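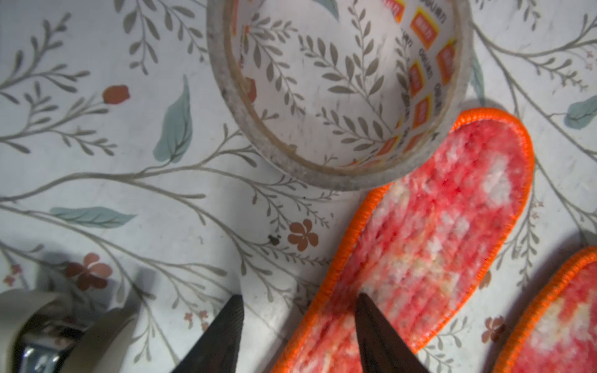

Packing tape and two fleece insoles. You will get to know both.

Seasonal Sorter and Packer (insoles), Gurnalmont
Part-time, starting in September

Kumico sells warm insoles to people with cold feet. It is a bigger crowd than you would think, and every one of them places an order in the same week the furnace goes on. We need 3 people to help us sort, pair and pack before that week arrives, and to keep their heads when it does.

The work is simple to describe. Insoles come to us from the maker in mixed sacks. You find a left, you find the right that belongs with it, you put the two together, and they go in a tray until somebody packs them. Then you pick up another left. If that sounds dull, it is, for the first hour. After that most people either develop strong opinions about felt or go find a different job, and we would like to hear from the first kind.

What you'll be doing

Pairing insoles by color, lining and size. The sizes are close together and a wrong pair is easy to make and annoying to receive.
Checking the stitched edge the whole way around and pulling anything that has come undone.
Laying pairs in the tray the same way up, toes together.
Packing, taping and labeling finished orders.
Putting the tape back where you found it. This was added to the list after last year.

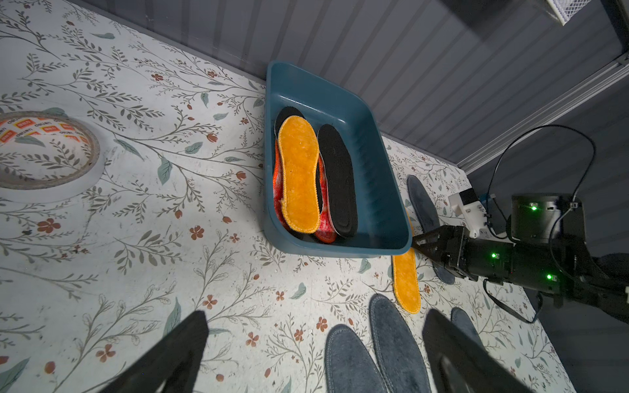
Do I need to know anything about shoes?
We'd almost prefer you didn't. Past sorters with shoe store experience kept wanting to talk about arch support, and our insoles are flat. If you can tell a left from a right at four in the afternoon, we can teach you the rest before lunch on your first day.

What the range looks like

There are plush ones in orange and fleece ones in mottled red and pink, which nobody mistakes for anything else. Then there are the felts, in grays that get along beautifully in a catalog and cause trouble on a table. One is gray. One is gray with some blue in it. Under the wrong lamp they are the same insole, so we ask you to carry doubtful ones to the window before you commit.

The big order this season is for Nemley, who run a mail-order catalog of things for drafty houses. They want 1,000 pairs, with the plush and the felt packed separately. They have been very clear on that point, in writing, more than once.
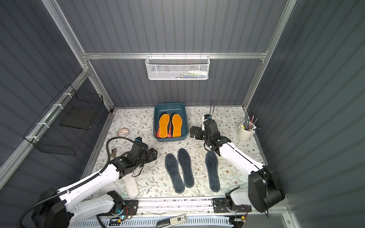 Kumico / Sorting & Packing / Gurnalmont

We sort on a printed cloth with branches and little flowers all over it. It was bought for a picnic that got rained out and has been in service ever since. Small things go up in the hanging basket and pens in the cup at the back, so the rest of the table stays clear for insoles. You may bring your own mug, but it doesn't go on the cloth.

Hours and pay

Shifts are 5 hours, mornings or afternoons, and you can pick which. We can't offer both, as the people who tried it started pairing their own socks by weight. Pay is hourly, the same rate for everyone on the table, and paid every two weeks. There is a break in the middle with coffee that we would call adequate. You also get a pair of insoles from the seconds box at the end of the season, and we promise they will be a left and a right.

You should be able to

Sit or stand at a table for a couple of hours at a stretch.
Tell close shades apart in decent light.
Find the end of a roll of clear tape without swearing, or with only a little.
Put up with fluff. Fleece sheds, and it will come home with you.
Work next to someone who hums.

We don't need a résumé. A short note will do, telling us which shift you want, when you can start, and the longest you have ever spent looking for a missing sock. Drop it in the mail slot at our door in the Rosenthal building, side entrance, up the stairs. The front entrance belongs to the dentist and they are tired of redirecting people.

We'll ask everyone who seems likely to come in for a trial hour, which is paid. You'll get a mixed pile and a tray, and we'll leave you to it. Speed doesn't matter much at that stage. We look at what's in the tray when the hour is up. 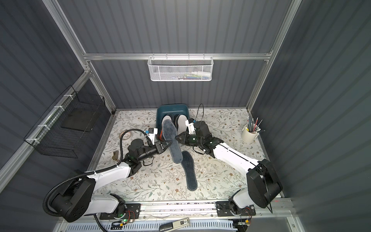 Blue-gray insoles by the teal bin, on the cloth mentioned above.

Applications stay open until all the places are filled. If you applied last year and didn't hear back, please try again. Your note is most likely behind the radiator.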